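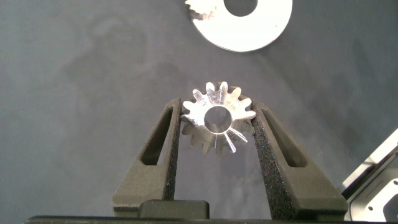 Ticket 553: grinding noise, right-angle drive on the Resitz feeder
Opened by: Tsehay Yimer
Opened: 2021-02-05
Status: Open, waiting on part

Hi all, me again with the Resitz. Putting everything in one ticket this time so I don't have to dig through my own messages like I did in January.

So the feeder started making a noise. It's a kind of dry, crunchy tick that speeds up when you turn the dial up, and it only happens under load. Run it empty and it purrs along like nothing's wrong! I first heard it at speed setting 3, and by the end of that shift I could hear it at 2 as well, so I shut it down and hung the tag on it.

First thing I did was blame the belt (I always blame the belt). Took the side cover off, checked the tension, wiggled the idler. All fine. Put the cover back, ran it again, same noise.

Second thing, I pulled the motor off and ran it by itself on the bench. Smooth and quiet. So that leaves the little gearbox where the drive turns the corner, and I was really hoping it wouldn't be that, because you have to take the whole chute off to get in there. 31 screws. I put them all in a muffin tin this time, and I recommend it to everybody.

Once I had the gearbox open, the grease was gray. It should be that honey color, so something has been shedding metal into it. I wiped it all out with rags, rinsed the bevel gears in the parts washer and let them dry overnight before looking at them properly.

The small steel bevel is the one I was worried about, and I went over it with the loupe, tooth by tooth. No chips and no cracks that I could find. It slides onto the shaft with no wobble, so I'm happy with the bore too. The mating gear is a different story. Two teeth next to each other have a worn spot near the outer end, and you can catch a fingernail on it.

My guess is that the shim walked. There's supposed to be one behind the mating gear, and when I took the thing apart the shim was sitting crooked and chewed up on one side. With that out of place the teeth only touch at the outer ends, and you'd get pretty much the wear I found.
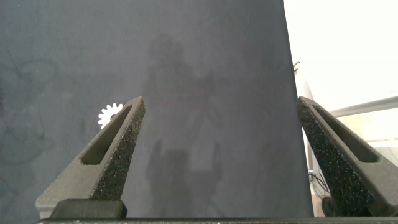

While I had everything out, I went through the plastic gears from the counter drive too. They come off with the chute anyway, so it seemed silly to skip them. I washed them in dish soap and spun each one on its pin. They all turn freely and I'm putting the same ones back in. Please don't use the parts washer on those, the last set came out sticky.

Update, next morning: called Weldu about a new mating gear. They only sell the bevels as a matched pair, so we'd be buying a small one we don't really need. I asked twice, and it's a firm no on splitting them. Billarico lists a single that looks right on paper, but their drawing doesn't give the mounting distance, and I'd rather not guess on that after what the shim did. I sent them an email asking for it.

Update, after lunch: nothing back from Billarico yet. I did find a packet of shims in the Rirnarier drawer (why there, I have no idea) and the thickness matches the old one, so that part is covered.

Tried a dry fit with the old gears and a fresh shim just to see. Turning it by hand it's a lot better, still a tiny catch once per turn where the bad teeth come around. I'm not going to run it like that. If somebody needs the feeder badly enough to try it on low, come talk to me first, please!

Still to do:
Decide between the Weldu pair and the Billarico single
Fresh grease, the honey-colored tube and not the white one
Blue the teeth and check the contact pattern before the chute goes back on
Threadlocker on the shaft collar

Muffin tin is on top of the gray cabinet with a rag over it. Please leave it there.

Tsehay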